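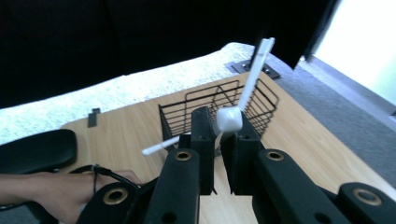 First floatation tank session, what should I expect (and is the salt a problem with dry skin?)

Posted by Ovico, 2019-03-13

Hello everyone, I hope this is the right part of the site, I did look for a beauty and spa section and this seemed the nearest. My sister gave me a voucher at Christmas for a float at a little spa near us, and I have been putting it off ever since January, partly because of the weather and partly because I'm a bit of a coward about small spaces. The voucher runs out soon so I really must get on with it!

The leaflet says the session is an hour, in a pod with a lid, in warm water with Epsom salts in it. I've had plenty of massages and the odd facial over the years and I know where I am with those, but this is new to me and I have a few worries. My skin gets very dry on the shins and elbows, and I wonder whether all that salt will make it worse. I also have a stiff neck most mornings and can't picture how you hold your head up for an hour without it aching. And I would like to know if people keep the lid open, or if that spoils it and annoys the staff. My sister thinks I'm fussing, and she may well be right, but she hasn't tried it either.

Any advice from people who have been would be very welcome, even the small things like what to bring and whether to eat first. Thank you in advance.

Renaud

Oh, you are in for a treat, I think! I was just the same before mine and nearly rang up to cancel from the car park. I've been going every couple of months for a good while now, mainly for my back, so I'll try to go through your worries in some sort of order.

Your neck first. You don't hold your head up at all, the water does it for you. It takes most people a while to believe this, and for the first ten minutes or so you may find your neck is working away out of habit. Try putting your hands up behind your head, elbows out, and letting it sink back until the water is round your ears. If it still feels tight, ask for a head ring. Most places have one (it's like a soft little swimming ring) and I used one for my first 2 visits before I felt happy without.

As for the lid, leave it open if you like. The staff at mine couldn't mind less, and plenty of their regulars never shut it. The air is a little cooler on your tummy with it up, so I now have it mostly closed with a gap, but that took me a few goes. You can also leave the light on. Nothing locks, you just push and it lifts.

With dry skin I can only tell you how I get on, and mine is dry too. The salt doesn't wrinkle my fingers the way a bath does, and I come out feeling quite soft, though a bit squeaky. What does matter is rinsing it all off properly afterwards, hair included, then putting on a plain cream while you're still a bit damp. If your skin is cracked or sore, wait until it has healed, as it will sting like anything. The same goes for shaving your legs: do it at least 2 days before. I did mine the same morning once and spent a good part of the hour thinking about nothing else.

Have something light to eat an hour or two beforehand, skip the coffee, and take a hairbrush, a bottle of water and a loose top to go home in. They should give you earplugs, so put them in before you get your ears wet or they slide about. And please don't touch your face once you're in! Keep a small dry towel where you can reach it in case you get a drip in your eye.

If you don't drop off or have any great thoughts, don't feel you've wasted it. I spent my first one planning a kitchen and still slept beautifully that night. Do let us know how you get on.

Undix

Didn't like it, too quiet. Had a massage next time and much preferred that. Some places will swap the voucher if you ask nicely.

Fladov

Agree with most of the long answer. I'd only add that if you have eczema, low blood pressure, or anything you see the doctor about, ring the spa and check before you go, and have a word with your GP or chemist if you're unsure. Get out slowly as well, the floor is slippery and I felt quite wobbly when I stood up. Tie back long hair. If you colour yours, ask them about it when you ring, because ours won't take you in the first week after dyeing.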